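Changes to bus services at Bakov Interchange

Work to extend the bus lane on Prellero Road will begin in July. The new section will link Bakov Interchange with the Shi Street stops, giving buses a continuous route through the junction where most delays now occur. More than 1000 passengers use this part of the network each morning.

During the works, route 11 will be diverted by way of Avum Lane. The stop outside the library will be closed, and passengers should use the temporary stop at the northern end of Shi Street. Route 2 will keep to its usual road but will run every 10 minutes at peak times.

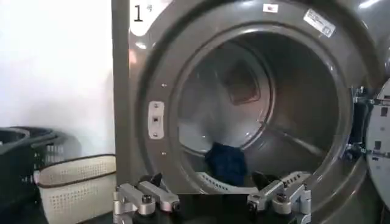
Access to homes and businesses on Prellero Road will be maintained throughout. Loading will be permitted before 10 am only – residents expecting large deliveries are asked to contact the project office in advance.

Wenjie Wei, Head of Network Planning, will present the revised junction layout at the next passenger forum. Printed timetables for the diverted route are available from the interchange ticket office.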